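# Fairclough parametric peristaltic clamp

Source and print files for a tubing pinch clamp with a ratchet lever, modeled in OpenSCAD. It closes soft silicone or PVC tubing and holds it closed without power. The default settings fit 10 mm outside diameter tubing. Other sizes are set in `params.scad`.

Maintained by Maureen Greenwood. The ratchet profile was redrawn by Noel Cabanatuan for revision 4 and replaces the old sawtooth, which skipped under load.

## Contents

- `clamp.scad` – main assembly, calls everything else
- `params.scad` – all user settings
- `ratchet.scad` – tooth profile and pawl
- `stl/` – exported parts at default settings
- `test/` – load test log and the plotting script

## Building

OpenSCAD 2019.05 or newer. Older versions fail on the `assert` calls in `params.scad`.

 openscad -o body.stl -D 'part="body"' clamp.scad
 openscad -o lever.stl -D 'part="lever"' clamp.scad
 openscad -o pawl.stl -D 'part="pawl"' clamp.scad

The pin is a plain steel rod, 3 mm diameter. A printed pin shears.

## Settings

| Name | Default | Notes |
|---|---|---|
| `tube_od` | 10 | outside diameter, mm |
| `wall` | 1.5 | tube wall, mm |
| `squeeze` | 0.4 | extra closure past wall contact, mm |
| `tooth_pitch` | 2.2 | do not go below 1.8 with a 0.4 nozzle |
| `pin_clear` | 0.25 | total, not per side |

`squeeze` is the one to change first if the clamp weeps. Raise it in steps of 0.1. Above 0.8 the lever arm bends before the last tooth engages, and the fix is a thicker arm (`arm_t`), which also means a longer pawl.
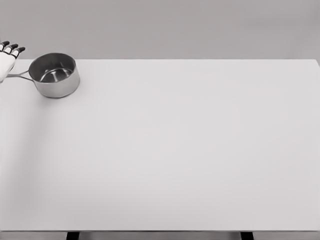

*Render: robotic hand and stainless steel saucepan on a white tabletop.*

## Printing

PETG, 0.2 mm layers, four perimeters. Print the lever flat on its side so the layer lines run along the arm. The pawl spring is part of the pawl and has to be printed in the same orientation. PLA works for the body but the pawl spring takes a set overnight if left latched.

No supports are needed on any part. The bridge over the tube channel sags slightly at 10 mm and this does no harm. For wider tubing, turn on `split_body` and join the halves with two M3 screws.

## Load test

The log in `test/cycles.csv` covers one clamp, default settings, PETG. It was latched and released by hand, with water in the line and a fixed head. The columns are `cycle`, `tooth`, `drip` (0 or 1) and `comment`.

- First drip recorded: cycle 700
- Pawl spring cracked at the root: cycle 959

The tube was not replaced during the test, so the drip at 700 may be tube wear and not clamp wear. A second run with fresh tubing is still open.

## Known problems

- `tube_od` under 5 makes the pawl pocket break through the body wall. There is no assert for this yet.
- The Plalledlow branch has a two-tube version. It renders, but the pin hole is off center in the second channel.
- Grundcombe-style barbed end caps do not fit the revision 4 body. Use the revision 3 caps and file the lip.

## Changes

**Rev 4, 11/14/21** – new ratchet profile, `pin_clear` changed from per side to total. Old parameter files need this value doubled.

**Rev 3** – end caps, `split_body` option.

## License

CC BY-SA 4.0 for the models, MIT for the plotting script.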